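Porau Opens Shared Dining Room at Calbridge Works

CALBRIDGE, July — Porau, the tableware maker, has opened a shared dining room on the ground floor of its Calbridge works. The room is open to all 324 people employed on the site and replaces two smaller break rooms that had been in use since the works was built.

The tables have plain white tops. Plates are from the company's Usside range, a round plate with a thin raised rim, sold in muted colors. Porau has set aside 462 of them for the room, along with bowls and mugs from the same range.

"People who make plates all day should get to eat off them," said Hằng Chu, site manager at Calbridge. "We used to have paper ones, and they went soft under anything with gravy."

Condiments are now put out by the kitchen before each sitting. Staff had asked for bottles in place of single-serve packets, and the kitchen switched after a two-week trial. Ketchup, mustard and vinegar are carried to the tables on a plate, so drips can be rinsed off in the sink and the tops need only a quick wipe.
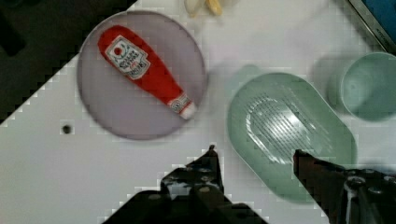 Hours and Menu

Lunch is served from 11:30 a.m. to 2 p.m. The evening shift can get a hot meal from 6 p.m. The menu was written by Baltazar Valdovinos, who joined as head cook this spring. It includes meat loaf, baked potatoes, a bean stew and a daily soup. Fries are on twice a week.

"The ketchup goes fast on fry days," Valdovinos said. "I keep the spares close by."

In a staff survey before the work began, 251 employees said they would eat on site more often if there was one room for everybody. The kitchen expects to serve nearly 2,000 meals in its first month.

Plates that come back chipped are set aside and passed to the design team, led by Giang Đỗ, who will look at where the rims wear — the first results are due before the next Usside colors are chosen.

About Porau

Porau makes plates, bowls and mugs for homes and canteens. Its ranges include Usside and Kim.

Press contact: Zoltán Kocsis, Porau press office, Calbridge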